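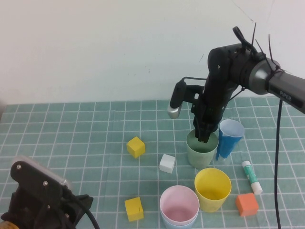 Siyabonga Shezi asked at the May open bench whether the two-arm table is ready for other members to use, and if not, what is left to do. The short answer is that you can book it now as long as Declan Garside or I have shown you the startup and the stop switch. The longer answer takes up most of this item.

For members who joined over the winter, the table is along the back wall of the workshop, past the drill press. It carries two small arms, each with a gripper and its own wrist camera. The job we picked for it is cup sorting: pick up a cup, move it, set it down upright, and stack it if asked. The cubes are there for pick-and-place practice and also get put into the cups. We call the software side Menano, which was the name of the folder it started in. The frame under the tabletop is the old Bretov bench, cut down and braced.

The table

We lost a good part of the spring to the bench. It rocked. With one arm parked you would not notice, but as soon as one swung out with a cup the whole top moved, and any position we had taught was off by the time the gripper got there. Declan added a diagonal brace on each end and through-bolted the top to the rails. It has not needed retightening, though we still check it before a long run.

The green covering with the white grid was Carol Lightfoot's idea. The bare top was too dark for the cameras to separate from the gripper fingers. The grid also helps people. If you tell the person at the keyboard that a cube should go two squares left of the green cup, they can do it without a tape measure. Please smooth it down from the middle before you start. It creases, and a cube sitting on a crease leans.

Please do not pin or staple it. We tried carpet tape along the back edge and it pulled the color off, so now it just gets flattened and squared up to the wall.

Cables

The zip ties near the upper joint of the arm are the fourth attempt at holding the cable. First we ran it inside spiral wrap, which was stiff enough to fight the wrist. Then we tried hook-and-loop straps, and they crept down. Then came a printed clip that broke on the second evening. The ties stay put. The loose ends have not been trimmed yet because we were still moving them – Shirley Bramwell has asked for them to be cut flush before the arm goes near anybody's sleeve, and I will get to it.

Leave slack. The cable that drops down beside the arm looks untidy on the table and it should stay that way for now. Pull it tight and the wrist will run out of travel when it turns toward the wall. If you are setting out cubes, keep the ones you want picked away from the cable. The glue stick has been knocked over by it more than once, which is no loss, but a full stack of cups would be more annoying.

Wrist cameras

The cameras on the wrists gave us more trouble than the arms did. Each one bolts to a printed bracket, and the first bracket held it too flat. Straight down is fine when you are directly over a cup. At rest it shows you the covering and not much else. The current bracket tips the camera, and the price is that at some wrist angles you get mostly wall.

Barry Hartley has written a small check that looks at how much green is in the picture and warns you if there is too little. It does not stop the run. You get a line of text on the screen and then it is up to you to turn the wrist back or carry on. We have talked about making it stop the run, and may still, but during teaching it would be going off all evening.

While you are looking at that wall, you will find it has marks on it. We spent an evening chasing a false detection that was a pencil-sized streak on the paint. The detector now ignores anything above the back edge of the grid. If you rub out a mark, fine, but do not add new ones, and please do not tape notes up there.
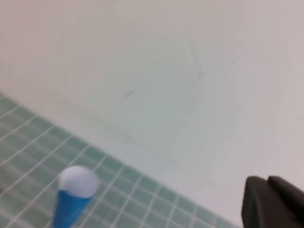 What it can do so far

One arm can reach into an upright cup, take hold of it, and put it down on another part of the grid. It does this well with the green cup and the yellow one. Cups that are already stacked are harder. The gripper goes in at the right place but tends to bring up both cups together, and we do not have a good fix. Carol wants to try having the second arm hold the lower cup while the first one lifts. It is the obvious thing to do with two arms and it is also where collisions become likely, so we are doing it slowly.

Cubes are reliable if they are square to the gripper and hit or miss if they are turned. White ones get lost when they sit on a white grid line. Barry's code sees an edge, then sees the line, and joins them up. You can get around it by placing the cube in the middle of a square. A proper answer would be to use depth as well, and none of us has started on that.

Blue paper turned out to be a poor thing to practice on. The gripper dents it, and after a few tries it is a different shape from the one you taught. Keep it for camera tests.

Running both arms

The two arms do not know about each other except through a shared list of who has which part of the table. The software divides the grid into a near zone and a far zone. An arm has to claim a zone before it moves in and give it up when it leaves. Either arm may look into the other's zone with its camera at any time. It may not reach in.

This works, with one weakness. If you stop a run by hand while an arm is in the far zone, the claim is not released, and the other arm will sit there waiting. Restart Menano and it clears. Declan has a change ready that releases all claims on a manual stop, but Shirley has pointed out that the stopped arm is still physically in the way when that happens. I agree with her, and the change is on hold until we have a home move that runs first.

From the second arm you get a useful side view of what the first is doing. With the first gripper down in the green cup, the other wrist camera can see the fingers at the rim, the cubes out on the grid, and how close the cup is to its neighbor. The camera on the working wrist is too close in to show most of that. We have started saving both views from each run so that a bad grip can be looked at afterward. 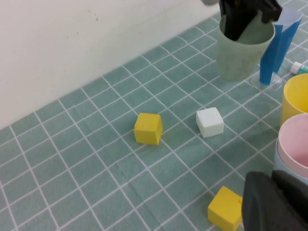 Barry Hartley would like it noted that both views need to be saved with the same clock, and that the runs saved before he fixed this are out of step by up to five frames. He has marked those runs. Use them to look at, not for training.

Rules for booking

The table is on the Skarkura sheet by the door, in evening slots and all day Saturday. The following applies to everyone, including those of us who built it.

Have someone else in the room when the arms are powered.
Test the stop switch before you put anything on the grid.
Stay out of reach of both arms while either one is moving, even if you are only fetching a cube.
Leave the clear cover on the base unit where it is. If you have to take it off, power down at the wall first.
Do not swap the gripper fingers between arms. They look the same but the spacing has been set for each.
When you finish, park both arms, switch off, and put the cups and cubes back in the Clegg box under the bench.

If something goes wrong, write it in the notebook even if you fixed it. Say which arm, what it was holding, and what you did. A line is enough.

Wanted

A second stop switch for the far end of the table. The one we have is on the left, and from the right-hand stool you have to lean. Any latching mushroom type will do if the contacts are good.

More plastic cups, in solid colors, without handles. Different sizes are welcome. Please wash them before you bring them in.

A short length of very flexible cable with the same connectors as the wrist camera cable. Ask Declan for the part, as there are several that look alike and most of them do not fit.

Help with the home move. If you have written motion code before and can spare a couple of evenings, talk to Shirley or leave your name in the notebook. The next session on the table is Saturday, starting after the lathe induction.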